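Gandbridge group teaches arms to tidy pens by getting it wrong on purpose

Wed 14 August
By Liya Yimer

I spent most of yesterday in an upstairs office at Gandbridge, drinking somebody else's tea and watching a robot arm deal with marker pens on a computer screen. I'd gone in expecting to stay for half an hour (I had a bus to catch!) and ended up missing two of them, so you can tell it was a good morning.

The work comes from Dilani Sheikh and Asanka Mondal, who have been running the manipulation project there since last November. They've called their method Fakir. I did ask why. Asanka said it was the name of the folder he first saved the code in and by the time anyone thought to change it, it was on all the slides.

So, what does it do? Most of the training for this sort of job works by showing the robot good examples. You collect lots of runs where the arm reaches for the right pen, closes on it neatly and lifts it, and you train on those and throw the fluffed ones in the bin. Dilani's complaint is that an arm brought up that way has no idea what to do when it's slightly off. It has never been slightly off before! It closes on thin air beside the pen and then carries on as though it had hold of something, off to the drop point with nothing in its fingers.

Fakir keeps the fluffs. More than that, it goes out and makes them. In the simulator the team nudges the arm just before it closes, a little sideways or a little twisted, and then has a slower planning program work out how to get back from there to a proper grasp. Those recoveries go into the training set alongside the clean runs, and they also get a bit more weight if the nudge was a nasty one.
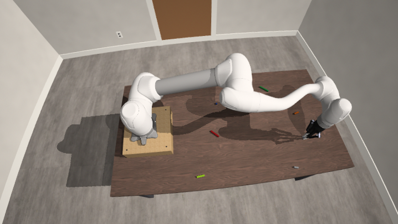
All of it happens in simulation for now, which means they can run the same starting layout over and over with a different nudge each time and compare like with like. Dilani told me the training set has 3000 of these spoiled-and-rescued attempts in it, and that making them took a weekend on the department's machines. Doing the same on a real bench would have eaten the whole summer, and probably a few sets of fingertips as well.

Why pens, though? I'd have picked something a bit more exciting, I think. But pens are a proper nuisance for a two-fingered gripper. They're thin, they lie at whatever angle they please, and if you catch one badly at the end it swings round or pings away. Asanka also likes that you can ask for one by colour, so the arm has to choose as well as grab. And the tabletop in the simulator has a dark wood grain on it, with the arm throwing its own shadow across the top, and the older version of their software used to get muddled by shadows quite a lot. He left them in because real rooms have shadows.

Now for the result, and I'll try to be fair about it. The test was 20 layouts the arm hadn't met in training, each with a surprise nudge thrown in at the worst moment. The version trained only on clean runs got its pen in 9 of them. With Fakir it failed on just 2. I watched a few of those replayed and the difference is lovely to see, because the Fakir arm sort of hesitates, backs up a touch, turns its wrist and has another go. The other one sails away looking very pleased with itself.

Dilani was quick to pour some cold water on my enthusiasm. Twenty layouts is a small test, she said, and both of the failures were the same kind, where the nudge pushed the gripper down and the pen got shoved along the table before the fingers could close. The planner they use for the recoveries doesn't know much about things sliding, so it never gave the arm any decent lessons in that. They're rewriting that part at the moment.

I also rang Zyanya Cuevas, who works on grasping at Lanano and had no hand in this, to see what she made of it. She liked the idea and thought the team had been sensible to keep the task plain. Her worry was the nudges themselves. A person writing the simulator decides how big they are and which way they go, and real mistakes might not look like that at all. A worn joint drifts in one direction all day long, for instance, where the Fakir nudges come from every side. I put this to Asanka, who pulled a face and said it was a fair point, and that he'd quite like to borrow some logs of real drift if she had any going spare. I've passed that on, so perhaps something will come of it.

There's one bit I found surprisingly interesting, and that was how they decide when an attempt counts. The pen has to be held between the fingertips and come clear of the table, and it has to still be there when the arm stops moving. A pen that gets dragged is a fail. One that's picked up and dropped is a fail too, even if it lands in a nice place. Lenni Seppälä, a student in the group, wrote the checking program, and he says the first version was far too kind and passed an arm that was just leaning on the pen.

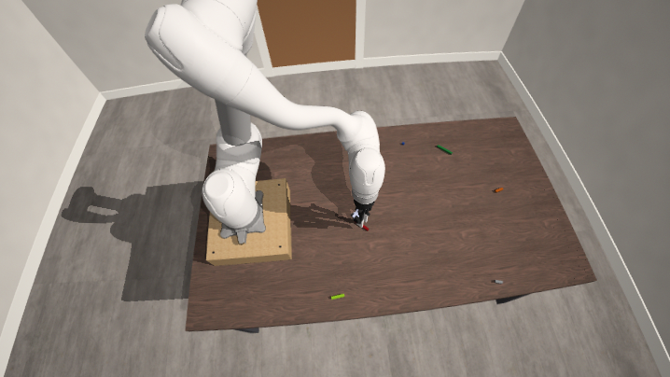
Will the method be tried on a real arm?

The group plans to start in November, on a bench at Falleo, with the same sort of pens and a plain tabletop to begin with. The training will still be done in simulation, and the real arm will only be used for testing at first. If the numbers drop badly, they'll add a small batch of real recoveries and see how much that helps.

The code isn't out yet. Dilani wants the sliding problem sorted first and the instructions written up properly, as the present ones are a text file that only makes sense to Lenni. She's happy to send the test layouts to other groups in the meantime, so if you've got your own pen-grabbing software and fancy a go, drop her a line through the Gandbridge office. I'll go back in the autumn once the Falleo bench is running, and I've been promised better biscuits.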